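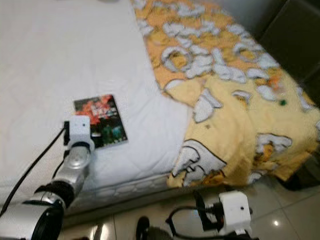 A Carach robot reaches across a bed towards a small book or disc case.

Home robot trial halted after arm ignores stop button

Mar 12, 2020

Cudine has suspended trials of its Carach bedroom-tidying robot after one of the machines kept moving for nine seconds with its stop button pressed. Nobody was hurt. The company calls the fault "a brief delay in handover", a mild way to describe two metal arms that would not stop when told to.

The robot was making a bed at the firm's test flat in Yakubu when the cable to its left gripper caught on the corner of the mattress. The arm went on pulling. A technician pressed the stop, then pressed it again, and in the end switched the machine off at the wall. 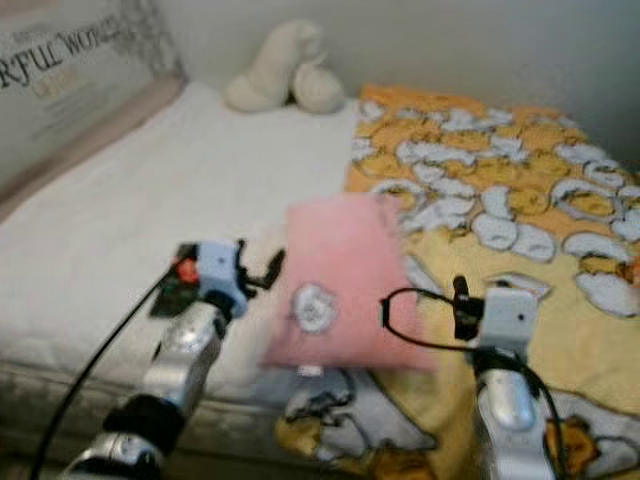
Cudine blames a software update supplied by Stisura, which makes the controller. Stisura says the update was tested for 300 hours before it went out, but has not said whether any of those hours involved a snagged cable. It seems a fair thing to ask. When the robot has a cushion between its two grippers, a thin black cable trails from the left one down past the side of the mattress, and the one on the right swings out in a wide loop. Neither would need much bad luck to catch on something.

Mariama Ansah, head of testing at Cudine, said the arms move slowly and "could not have done serious harm". Asked for the force readings from the day, she said they were still being looked at. The same answer was given in September, when an earlier version dropped a lamp. 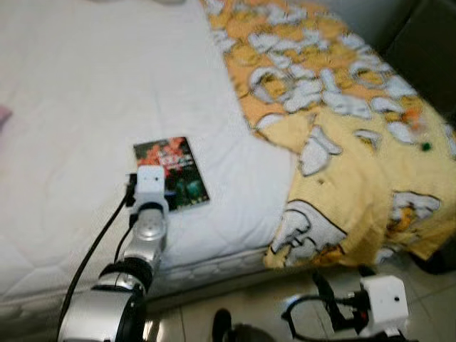

Iddrisu Annan, a safety engineer who has advised other firms on stop circuits, was less relaxed. "A stop button should cut the power to the motors. If it has to ask the software first, it's a request," he said.

Cudine would not confirm how the button is wired. It did say that 135 households had signed up for the next stage of the trial, and that over 468 faults of all kinds had been logged so far, most of them "cosmetic". It declined to publish the list.

The firm expects to restart once Stisura has sent a fix. It has not set a date, and households on the waiting list had not been told of the fault when we went to press.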